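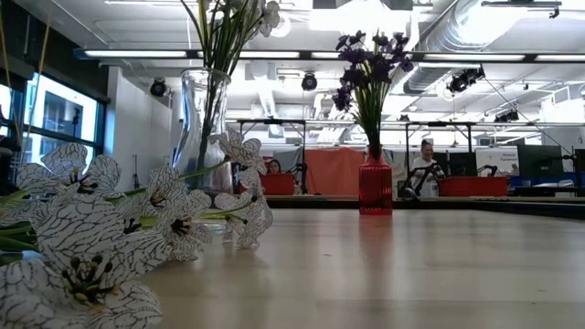
Arranging Artificial Flowers in Glass Vases

Artificial flowers come out of the box flat and bunched together, and most of the work is in the handling before they go anywhere near a vase. Glass makes it harder, as every stem shows. The steps below are the ones we use for table displays, and they work for a shelf or a windowsill too.

What you need

A cleared table with room to lay the stems out flat
One tall vase and one small vase
Wire cutters (not scissors, which the wire will ruin)
A soft brush or an old makeup brush
A lint-free cloth
A hair dryer with a low setting

Step 1. Wash and dry the vases

Use warm water and a drop of dish soap. Rinse well and stand the vases upside down on a rack until the inside is dry. Any damp left at the bottom will fog the glass once the neck is full of stems. Polish the outside with the cloth and hold it by the rim afterward.

Step 2. Lay out the stems

Take the flowers out of their wrapping and put them on the table by color. Keep the white ones in one pile and the purple in another. Thin, papery petals crease easily, so don't stack anything on top of them. If a bloom has been crushed in the box, warm it with the dryer on low, held well back, and shape the petals with your fingers while they cool. Test one petal first. Some cheap fabrics shrink.

Brush dust out of the centers, working from the middle outward. Dark stamens hide dust better than pale ones but they need doing as well.

Step 3. Check the height

Hold a stem against the outside of the vase before you cut. For a tall vase, the flowers should stand between one and a half and two times the height of the glass. For a small one with a short neck you can go a little taller if the stems are thin and the heads are small. Bend the bottom of the wire up first and live with it for a day. You can always cut later.

Step 4. Fill the tall vase

Start with the stems that carry leaves, and let them fan out over the rim. A flared rim will hold them at an angle without any tape. Add the white blooms next, leaning a few to one side, and turn at least one to face sideways. If they all face front the bunch looks like a store display.

Step 5. Fill the small vase

Pick one color and stay with it. Deep purple against red glass is a strong pair and does not need anything else added. Gather the stems in one hand, even up the heads, and lower the whole bunch in together. Steady the neck of the vase as you do this, especially with long stems, which make a light vase top-heavy.

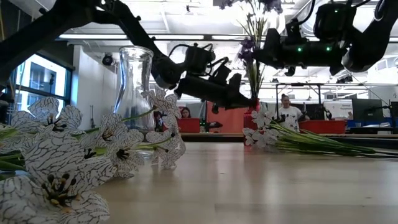
Step 6. Set the distance between the vases

Leave enough space that the flowers don't tangle when someone moves one vase. Put the taller glass a little to one side. On a shiny tabletop, look at the reflections as well, and shift the vases until those look right to you.

Step 7. Store what is left over

Lay spare stems in a long box with tissue between the layers. Keep it out of the sun, which turns white petals yellow. A label on the end with the color saves opening every box in March.

Tips sent in by readers: Mawar Khoo, Intan Harahap.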